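Last updated: June

The letter from Dolier said that Mhairi Galbraith's great-uncle had left her his half of the ferry, and that the other half belonged to a man called Kunditz, who would be in touch.

Kunditz was in touch at seven the next morning. He wanted to know which half she thought she had.

"I assumed it was a share," said Mhairi, in her dressing gown.

"Your uncle had the front," said Kunditz. "I have the engine."

She took the train up, partly out of duty and partly because there was a man at work called Vokov who had begun explaining his divorce to her at the kettle. The ferry held six cars, or seven if they were friendly. It crossed 279 yards of water to a village with a church, a shut pub and a phone box full of paperbacks. A bridge had been promised since her mother was a girl. 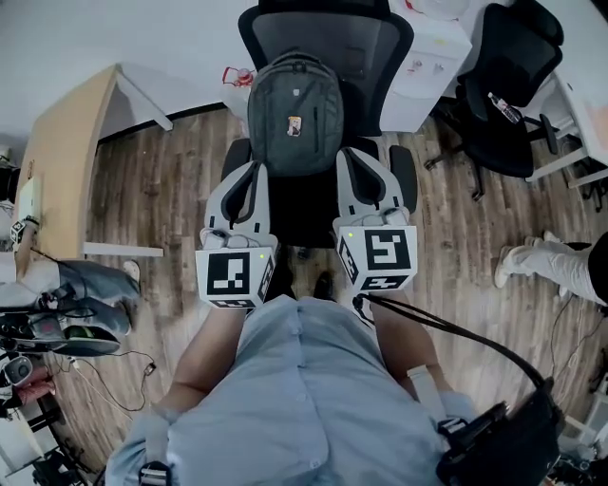
Kunditz had drawn up terms. He was to go on steering, mending, painting and taking the fares, and Mhairi was to be consulted about the ramp. She read them at his kitchen table while he made tea so strong it left a line on the spoon. He had dressed for business in a light blue shirt, buttoned with great care, and he leaned over her with both forearms stuck out in front of him, as if the paper might make a run for it. The ramp, he said, needed work. It would come to 2,000 pounds, and as it was at the front, well.

"What does the ferry make in a year?" she asked.

"Make?" said Kunditz.

She went out on the afternoon crossing to look at her property. There was one car aboard, with a spaniel in it. Halfway over the engine stopped, and Kunditz put his head out of the wheelhouse to tell her, quite kindly, that this was his side of things and she wasn't to worry. They drifted. The spaniel's owner got out a flask and offered it round. He'd crossed twice a day for years, he said, and finished most of Dickens.

"Did my uncle ever think of selling?" she called up.

"Every winter," said Kunditz. "To me. He wanted 75 pounds."

"And you wouldn't pay it?"

"For a ramp?"

The engine coughed and caught. They came in crooked, bumped the slip, and Mhairi found that she had walked forward and was letting the ramp down herself. It stuck a foot short of the concrete. She jumped on it, twice, and it went.

"Consulted," said Kunditz, and wrote it in the book.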